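March 9, 2026

Evaluation diary, entry 7. Forkley two-arm bench kit, kitchen task set.

Started the morning on the calibration file, which I had left half done. The kit stores its joint offsets in a plain text file, one line per joint, and the manual wants you to move each arm by hand to a set of reference poses and press a key at each one. The left arm took the whole routine on the first pass. The right arm gave me a wrist offset that was plainly wrong, and I had to do it again with the wrist turned the other way before the software would accept it. The manual has one sentence on this, in the appendix, under a heading about shipping. It should be on the first page of the calibration chapter.

Offsets saved, backed up to the second drive, copied into the project folder under today's date. I have also written the pose order on a strip of tape along the shelf. The order in the software does not match the order in the manual, and I lost time to that during the last entry too.

Software version: I am staying on the release that came with the kit. Forkley has posted a newer one and the notes mention smoother gripper control, but the trial license from Prindalel runs out in April and I do not want two versions mixed in one set of results. If we buy, we update. Support agreed with this when I wrote to them, and answered within the day, which goes in the plus column.

Power and cabling next. The kit is supplied with cables a little longer than they need to be at the wrist and a little shorter than they should be at the base. The slack at the wrist is fine as long as the arm stays low. When it folds back toward its own base the loop can rub on the bracket. No wear yet. I have asked Prindalel if a sleeve is sold as a part. The parts list they sent over is long and badly sorted, and I could not find one in it.

Then the task itself. The kitchen set is the reason we asked for this kit over the Lill, so it gets the most hours. The task for today was the pot and lid: take the lid by its knob, bring it over, set it on the pot, let go. The other arm handles the food item. In the task file the two halves can be run alone or together. I ran the lid half alone first with the right arm parked, then went to both.

The lid is a harder object than it looks on paper. Glass gives the cameras very little to work with. The knob is the one part that reads well, and the policy seems to have learned to go for it and ignore the rest. That is good for the grasp and bad for everything after it, as the rim is what has to line up with the pot. A knob held slightly off center means a rim that hangs at a tilt, and the software has no correction for tilt once the fingers are shut.

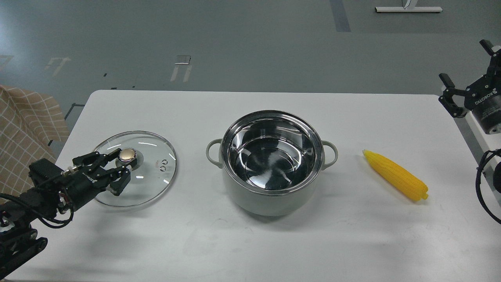
Left gripper at the lid knob, right gripper open, pot and corn in their start positions.

Grasp settings. The default closing force is set for soft props and the lid turned in the fingers when I used it. I raised it one step at a time. At three steps above default the turning stopped. At four the motor for the fingers began to hum, so I went back to three and left it there. The fingers are plain and stiff, with no padding, and against a small round knob the contact area is tiny. Dultau sells a padded finger set that is listed as fitting this gripper. I would like to try it before the trial ends, but I would have to pay for it out of the bench budget, and the results would then no longer be for the kit as sold. Noted for a separate test.

Results, lid half alone, 10 runs: 7 placed, 3 failed. Two of the failures were the same fault, a lid that came down on one side of the rim and stayed there. The third was a stop called by the software for a joint load limit, with the lid still in the air. The arm held its position on the stop and did not drop anything. I was ready for it to go limp and it did not. This is the behavior the brochure promises and I am glad to be able to confirm it, at least for this one kind of stop.

Results, both arms together: not counted today. I ran the pair enough times to see that the timing is off. The right arm is supposed to finish with the corn and clear the pot before the left arm brings the lid across. With the default wait the left arm goes early, and I used the pause key each time before the two got close. There is a setting for the wait between arms, but it is a fixed time and does not depend on where the other arm is. I consider that a weak design. A condition based on position would be simple to write, and the arm positions are already in the log. I have sent this to Forkley as a request. I will set a longer wait tomorrow and count a full set then.

Food item: no complaints. The corn has good color against the white table and the arm finds it at every angle I have tried so far. The long axis is detected correctly most of the time. When it is not, the fingers come down along the ear and not across it, and the lift is poor. I want a set of runs with the corn turned through fixed angles, and for that I need marks on the table. I do not want permanent marks. Will look for thin tape that does not show up on the cameras.

Logging. Each run writes one folder with joint data, camera data and a short text summary. The run counter passed 1,014 today, counting everything since the kit was unpacked, including aborted runs and the ones I made only to check the lights. The counter cannot be reset without a full reinstall. Support says this is on purpose, so that maintenance hours can be tracked. Fair enough, but then aborted runs should be marked as such in the folder name. At present I have to open the summary to find out. I wrote a small script to sort them and put it with the other scripts. It takes the stop reason from the last line of the summary and renames the folder. It broke once, on a summary with no last line, and I fixed that.

The disk use is higher than quoted. The camera data is stored with very light compression, and there is no option to change it from the main screen. It can be changed in a settings file. I have left it alone for now and moved the older folders off to storage.

Lighting. The reflections on the lid and inside the pot change as the day goes on and I wanted to know if that affects the grasp. I ran the lid grasp without the placement, blinds open and then blinds closed. The grasp point shifted slightly between the two. Both were still on the knob. I would not call it a problem, but a buyer with windows on two sides should know about it. Prindalel offers a light panel as an extra. The price is high for what it is, and a common panel would do the same job. All counted runs from here on will be with blinds closed.

Comparison notes, for the write-up. The Lill unit we had on trial before this was quicker to set up and had better cabling. Its task files were closed, so when a run failed there was nothing to change except the object. The Forkley kit is slower to get going and the manual is poor, but every setting I have needed so far has been in a file I can open. For a lab with one person on the bench part of the time, I would still have trouble choosing. For us, with the number of tasks we want to add, the open files weigh more.

On the service side: the contract Prindalel proposes covers parts and remote help, with a visit only if an arm has to be swapped. I asked what happens if a finger motor fails, given how hard the lid task works it. They count the gripper as a wear part, and wear parts are not covered after the first year. This needs to be in the report in plain terms, next to the price. I have asked for the price of a gripper on its own and have not had an answer.

Open items carried over:

Wait time between arms, set longer, then a counted set of 10 with both arms.
Wrist cable sleeve, waiting on Prindalel.
Gripper price, same.
Thin tape for the angle marks.
Padded fingers from Dultau – ask if they lend a set.
Check the joint load limit on the left shoulder. The stop today came at a value below the one printed in the manual, and either the manual or the file is wrong.

Shut down at the main switch after parking both arms. The left arm settled a little on power-off, as it has every time. Added a line on that to the safety sheet.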